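Penner grip fault

The Penner grip fault is a recurring failure in the Penner, a two-finger robot arm for household and janitor work made by Vollida. In the fault the gripper loses holding force on thin handles while the control software goes on reporting a firm grip. Tools slip, turn or drop. First logged at the Pokbridge test site, later found in units elsewhere. Also called "false hold" or, among cleaning crews, "the sag".

Background

The Penner was sold as a sweeping and tidying arm. Usual jobs: pick up a dustpan, set it down by the litter, sweep, carry the load to a bin, tip. Each finger closes on the handle from one side. A small camera near the wrist looks down past the fingers at the tool. Force is not measured at the finger faces in early units – it is worked out from motor current, a cheaper way of doing it and the root of most of the trouble.

The software, named Suvunus, checks the current once at the moment of closing. If the number is high enough the grip is marked as held. Versions before 2 did not check again until the arm let go.

Fault

A worn drive gear lets the fingers back off a little after closing. The current reading at closing is fine. A few seconds later the fingers have eased and the handle is held by friction and not much else. Smooth plastic handles are the worst case, also anything with a taper, as the tool works its way toward the narrow part.

Typical signs:
Scoop droops at the front when lifted.
Dustpan turns in the fingers during the carry, load spills to one side.
Tool falls outright, arm carries on to the bin and tips nothing.

The last of these gave the fault its name. The arm finished the whole routine, logged the job as done, and the dustpan was still on the floor behind it.

Testing at Pokbridge ran 1,260 pickup and carry cycles on used arms. 62 ended in a slip or a drop. Most of the drops came late in a shift, wich pointed to heat in the motor at first. This was wrong. The gears were the cause, heat made it slightly worse.

Safety

No serious injury is on record. The main risks are a dropped tool underfoot and spilled sharp waste such as broken glass. A second risk comes from staff reaching in to straighten a tool while the arm still beleives it has a good hold and is about to move. Vollida's notice told users to press the stop button before touching the tool, and not to use the arm for glass at all until repaired. Some sites had been wrapping handles in tape. The notice advised against it, as tape hides the early slipping.

Fix

Two parts. Suvunus 2 reads the motor current all through the carry and stops the arm if it falls. Worn gears are replaced with a steel set. The software alone catches the fault but does not cure it – arms with bad gears just stop more often, and several sites complained of that.

The repair takes 10 minutes per arm with the fingers off. Units need a fresh zero setting afterward. Skipped zero settings caused a short run of repeat reports, later closed as service errors.

Field checks

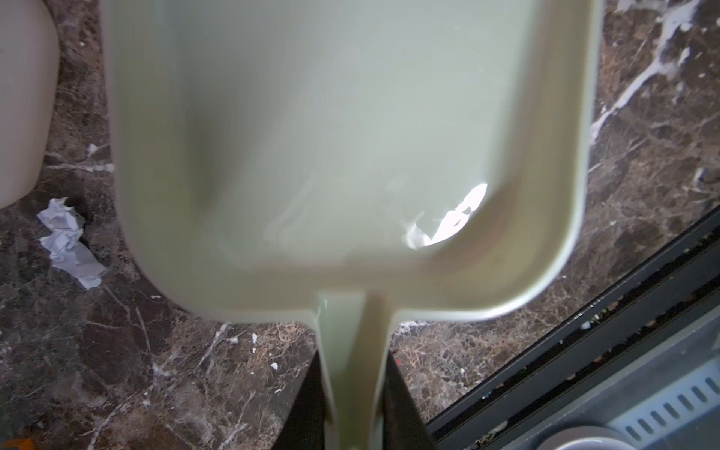 Pokbridge, August

Floor-level check with a green plastic dustpan, handle between the two dark fingers. Crumpled paper and small white crumbs on the marble-patterned floor near the scoop. Checks of this type use ordinary litter and a household dustpan, no weighted dummy. Lift, hold, carry, tip, back to the floor. The checker watches the angle of the scoop against the handle and writes down any turn, even if the tool stays in the fingers.

An arm passes when it gets through 10 lifts in a row with no turn and no stop from Suvunus. One turn means the gears come out for inspection. Arms that stop without a turn get the zero setting redone first, then a second try.

See also

Gripper
Motor current sensing
Product recall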